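A mug tree is a household stand for storing cups by their handles. It has a base, an upright post and a number of arms, most often between 4 and 9. Wood, wire and coated steel are the usual materials.
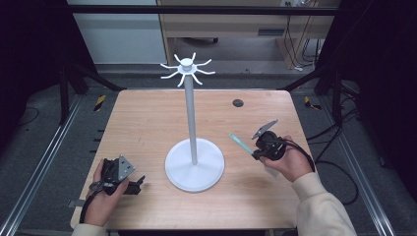
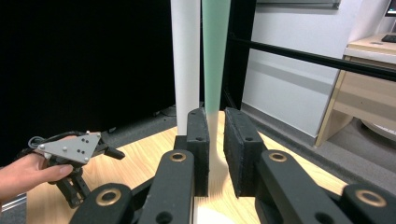 First picture: a white mug tree with eight arms.

Wooden trees have pegs glued into drilled holes, set at a slant so that handles do not slip off. Weight matters more than height – a light base tips when all the mugs hang on one side. In Proltstead the turner Annapurna Gounder made beech trees for the Brenine pottery, which sold them with its seconds every Saturday.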